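Mundness to change household waste collection in March

Mundness will move to a two-stream household waste collection in March, the town's public works office said. The change applies to all residential addresses, including apartment buildings in the Geum district.

Under the new schedule, mixed trash will be collected every 2 weeks. Textiles, including bed linen, tablecloths and curtains, will be accepted for the first time in a separate bag placed next to the cart.
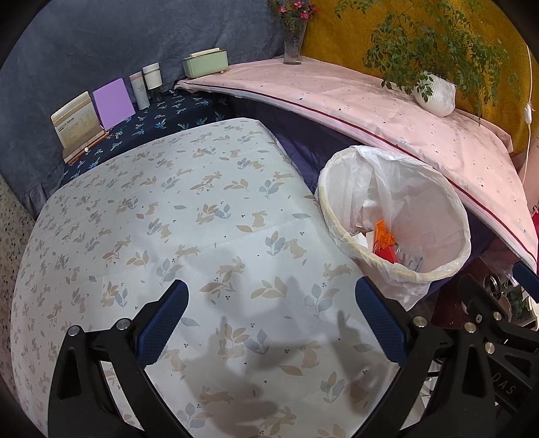

Textile bags will be taken to the Trorkaner sorting hall, where material is graded by fiber content and condition. Cotton and cotton blends will be baled for resale or shredding. Items with foam backing, rubber coating or heavy oil stains are excluded and should go in mixed trash.

The hall has a rated capacity of 500 pounds per hour on its single line. A trial last fall covered 256 households and was used to set the truck routes.

"The main problem in the trial was contamination," said Elmarie Chauke, who manages collection routes for the town. "Food wrappers and tissues got into the textile bags, and a bag with either one in it has to be rejected."

Used tissues, candy wrappers and plastic film remain mixed trash. Small bathroom and bedroom wastebaskets may be emptied directly into the cart if the liner is tied. Clean, flat cardboard should be kept out of the liner and placed in the existing paper bin.

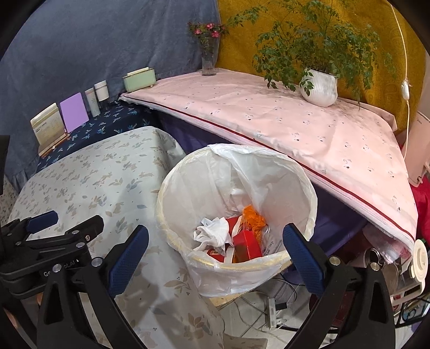
Fees and drop-off

The monthly fee will not change. Buildings with more than 200 units must arrange a shared textile container with the hauler, Bostance, before the first pickup. Residents who miss a textile pickup can use the drop-off point at the Trorkaner hall, open until 6 p.m.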